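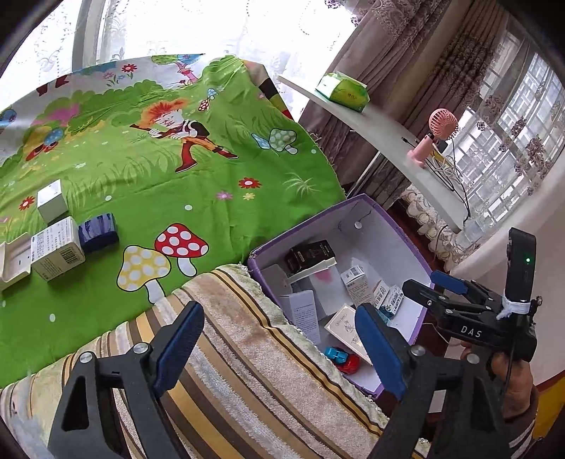

Flute player and mushrooms, printed on bright green

About Ekudik

Ekudik is a small firm that makes and sells bedding for children. We are based in Durkent, in two units behind the old goods yard, and we have a shop at the front of the larger one. We sell duvet covers, pillowcases, fitted and flat sheets, cot sets and a short range of curtains. Most of what we sell goes out by post. The rest is sold over the counter or through independent shops.

How we started

The business began as a market stall selling fabric ends by the metre. Parents kept asking for single duvet covers in the brighter prints, so we bought a second-hand machine and began sewing them to order in the evenings. Within two years the made-up bedding was bringing in more than the cloth, and we gave up the stall and took the first unit in Durkent.

The second unit came later, when the people who used it for storing tiles moved out. It holds the cutting tables, the rolls of cloth and the packing bench. Sewing is still done in the first unit, where the light is better.

There are now 98 of us if you include the home sewers, who work from their own houses and are paid by the piece at a rate we agree each October. Many of the home sewers have been with us since the stall.

What we make

We keep 108 designs in the current list. Some are plain colours and stripes, but the larger part is printed with animals, vehicles, plants, planets and characters of one sort or another. Designs stay in the list as long as they sell. A few have been there since the beginning, including the tugboats, which we have tried to drop twice and put back both times after letters from customers.

The Dhanial range is our everyday one. It is a cotton and polyester mix, washes at 60 degrees and needs little ironing. The Dokitz range is all cotton, slightly heavier, and comes with wooden buttons on the duvet covers. Both ranges are made in cot bed, single and small double. We do not make king size and have no plans to.

Bunk beds and cabin beds often take a shorter mattress than a standard single. We can alter any fitted sheet to suit. Measure the length, width and depth of the mattress in centimetres and put the figures in the notes box when you order. Altered sheets take an extra 6 working days and cannot be returned unless we have made a mistake.

How it is made

Cloth arrives printed and on the roll. Each roll is run over a lit table and checked for flaws before it is cut. Lengths with small faults are put aside and sold as seconds in the shop at the front of the building. Larger faults go back to the printer.

Cutting is done by hand with an electric knife, up to twenty layers at a time for plain cloth and fewer for prints that have to be matched. Pieces are bundled by size and sent through to sewing or out to the home sewers in the van. Finished goods come back to the packing bench, where seams and fastenings are looked over and loose threads trimmed.

Offcuts are bagged and given away. Schools and playgroups can collect them for craft work, and last year some 746 bags went out that way. Please ring first, as we run short near the end of term.

Care

Wash bright prints separately the first time, inside out, with the buttons or poppers done up. Tumble dry on low if you have to. Strong greens and reds will fade if they are left on the line in full sun for days on end. All cotton bedding may shrink a little in the first wash and we cut ours slightly over size to allow for it.

If a seam goes within the first year, send the item back and we will mend or replace it. After that we will still mend it for the cost of the postage, provided we have matching thread.

Trade customers

We supply independent shops, nurseries, holiday parks and a number of children's homes. The smallest trade order is twelve pieces, which can be mixed across sizes and designs. Swatch cards are free. Trade accounts are opened after the first paid order and settled monthly.

We do not take on licensed characters and we do not print names on bedding, though we are asked about both most weeks.

Visiting us

The shop is open on weekdays from half past nine until four, and on Saturday mornings until noon. It is up three steps from the yard. There is a level way in through the loading door if you ring the bell. Parking is free in the yard but please keep clear of the van bay.

The seconds rail is restocked on Saturday. We cannot hold items from it or send them by post.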